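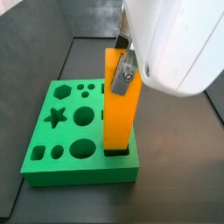

A reply under my last post wanted to know if Prusodar is worth starting when you already gave up on two spy thrillers this year. Yes!! Start it tonight.

I picked it up on a Friday and finished before lunch on Sunday. The setup: a retired Navy diver gets a call from the harbor town of Usivdale, where a research ship has come in with no crew and 12 locked cabins.

The first 90 pages barely leave the dock and I did not mind one bit. All that fog, the radio chatter, the harbor master who keeps changing her story – so good.

Then Goodwin shows up. It's a shipping company on paper, and every time you think you know who's paying them, the money goes somewhere else.

The middle gets a little tangled (I had to flip back twice to sort out the two ambassadors). Stick with it, the train chapter pays for all of it.

Best part for me is that the hero gets tired. He's 58, his knee hurts, he loses a fight in a parking garage and has to think his way out.

Next in my pile is Zustgate, same series, set one winter later. Will post when I'm done – no spoilers please!

Comments
marlowe_reads: the train chapter!!! I missed my stop
pagefox: Is it ok to read Zustgate first? Library only has that one
tbr_1000: Didn't love the ending but I agree on the harbor master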